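Two clocks, one fridge

I've spent most of May 2021 arguing with timestamps, so if you came for the grasping post, sorry, it's still in drafts! The short version is that our planner (we call it Finari, don't ask) was getting its joint angles from one clock and its pictures from another. When the arms stand still that doesn't matter a bit. As soon as they reach for something, the planner believes the fridge door is slightly to one side of where it is. 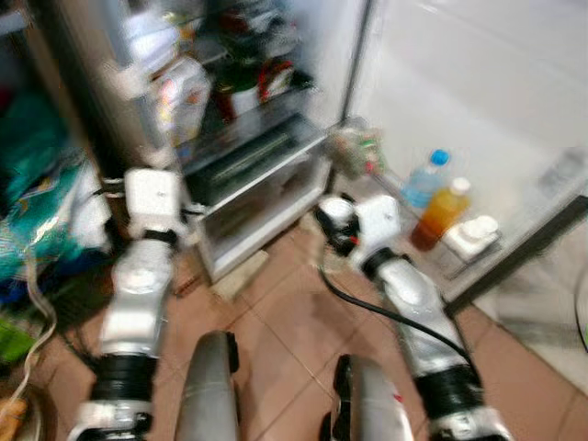
Dagmar Murín had been telling me for weeks that it smelled like a timing bug, and I kept fiddling with the camera calibration instead, like a fool. I re-did it 7 times. Every time the numbers looked lovely and every time the arm drifted as soon as it got going.

So I finally wrote a little tool that lines up the two streams by looking for the same jerk in both of them – once in the joint speeds, once in how fast the picture is changing. It's 600 lines of Python and most of that is plotting. The wrist cameras are the hard case, as a small turn of the wrist smears everything and there isn't a single decent corner left for the tracker to hold on to. 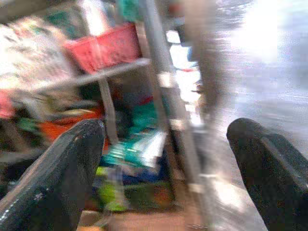

Nermin Akyol reckons I should simply throw those frames away and let the joint readings carry the estimate until things settle. I tried it on one recording, 1,548 frames long, and it's better, I'll admit. But you need a threshold for "too blurry", and mine was far too keen and threw out perfectly good frames of plain white fridge door. White plastic has no texture, so to my blur score it looks just like motion. Grr.

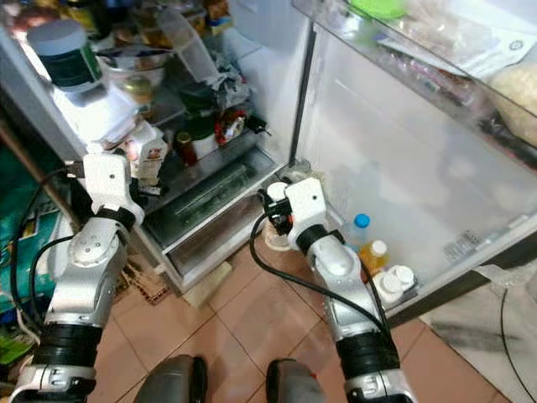 What I've got running now is a mix of the two. If the joints say we're moving fast AND the score is bad, the frame gets dropped. If the joints say we're nearly still, it stays, however dull it looks. The offset between the clocks gets worked out again at the start of every run, and I log it so I can see whether it wanders.

Next job is getting this into the main branch without breaking Barış Sezer's replay viewer, which reads the old time field and will sulk if I rename it.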